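Front Counter Arm Unit: Safety and Work Change Checklist
Site: Heywood office, reception and closing counter
Unit: Ternine two-arm counter unit
Stage: simulation review, before installation
Completed by: Lorraine Ackroyd, office safety
Reviewed with: Hayley Lockwood, front desk lead
Review month: July

Marks used: OK = accepted. FIX = must be closed before the unit is switched on in the office. OPEN = waiting on an answer. Comments are from the walkthrough unless initialed.

Section A. Counter and reach

A1. Counter layout matches the floor plan. OK
Comment: L-shape is correct. Kirkar supplied the model and has the corner facing the right way this time.

A2. Both arms can reach the counter top from the base position. OK
Comment: Reach was accepted for both legs of the counter. No reach is wanted past the wall side of the sign.

A3. Staff can stand at the counter while the unit is parked. FIX
Comment: The base takes up the spot where the desk clerk stands now. Hayley wants the parked position moved to the end of the counter. Kirkar to send a revised position.

A4. Sign is fixed and cannot be pulled over. OPEN
Comment: The sign is tall and stands on the counter. We need to know how it will be fastened. If it is only resting on the stone, this becomes a FIX. 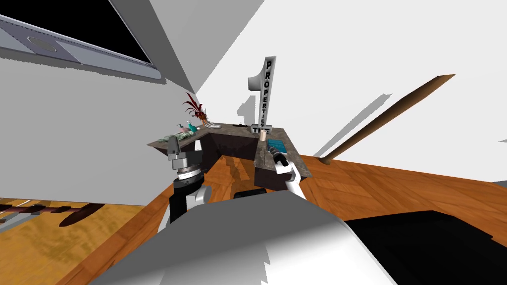
Counter layout with both arms forward. Small blue tray on the right-hand side, sign at the back corner.

A5. Loose items cleared from the working area. FIX
Comment: The plant vase and the small figurine are both on the stone top. Move the plant to the window or take it out. The figurine can go in a drawer. Green paper that looks like banknotes is at the far left end. Cash is not to be left on the counter during arm operation, and staff should not ask the unit to handle it.

A6. Poles, cords and tall items kept out of the swing area. FIX
Comment: A long wooden pole ends near the right edge of the counter. Remove it from the layout, and check the office for anything similar before install day.

A7. Floor marking shown. OPEN
Comment: Tape line to be agreed with Kirkar. Customers stay outside it at all times.

Section B. Handling customer items

B1. List of items the unit may pick up. OK
Comment: Pens, folders, closed envelopes, key rings and phones left at the counter. The list has 9 entries and is kept at the desk. Anything else is handled by a person.

B2. Grip force limit set for each listed item. FIX
Comment: Set for folders and envelopes. Not set for phones. The default is too high for a glass screen and should not be used.

B3. Simulated handling runs completed. OK
Comment: 827 runs logged across all listed items. 37 were stopped by the operator. Of those, 32 were phone pickups and the rest were envelopes.

B4. Approach to phones reviewed. FIX
Comment: Lorraine and Hayley went through the phone approach one step at a time. The fingers come in on both sides of the lower part of the phone. There is a button in the metal side, so the fingers must not close on that edge near the button. Kirkar to change the grip point and repeat the runs.

B5. Fragile items nearby. FIX
Comment: There is something that may be a small glass on the same side as the red plant. Drinks and glassware stay off the counter. This is already the rule for closings and has not been followed very well.

B6. Customer permission. OPEN
Comment: Hayley asked whether we need to tell people that a machine may move their phone. Lorraine thinks yes. Wording to go to the Zanamora office, where they have the same unit on order.

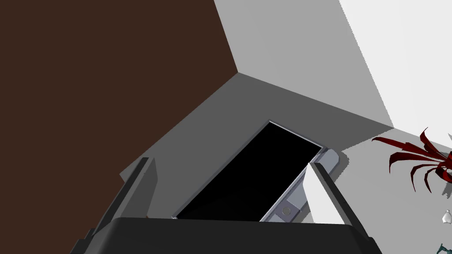 Section C. Changes to the front desk job

C1. Tasks moving to the unit. OK
Comment: Passing folders across the counter, moving items to the tray, clearing the counter at 5 p.m. Greeting people, checking ID and taking signatures stay with staff.

C2. Hours and headcount. OPEN
Comment: Staff asked this first and it has not been answered in writing. The manager said in the meeting that no hours will be cut this year. Please put that in a memo. (H.L.)

C3. Operator duty assigned for each shift. FIX
Comment: One trained person has to be within reach of the stop button whenever the arms are moving. With two people on the desk, one lunch break leaves us short. Either the unit is parked over lunch or a third person is trained. Hayley prefers parking it.

C4. Extra work created by the unit. OK
Comment: Morning counter check, finger pad cleaning, run log. Hayley timed a practice round and asked that it be added to the written job description, which is agreed.

C5. Right to stop the unit. OK
Comment: Any employee can stop it for any reason. A stop does not need a supervisor and does not go in anyone's file. Write down the time and the item being handled.

C6. Training. OPEN
Comment: Half a day from Kirkar, on the clock. New hires have no plan yet.

Section D. Daily check, draft for the desk

Arms parked, no one inside the tape.
Counter clear except for the tray and the day's folders.
Finger pads clean, no cracks.
Stop button pressed and reset once.
Operator's name on the board.

Sign-off

All FIX items go back to Kirkar or the office manager as marked. The layout will be reviewed again after B4 and A3 come back. Do not schedule installation on this sheet.

L. Ackroyd
H. Lockwood (C2 still open, signed with that noted)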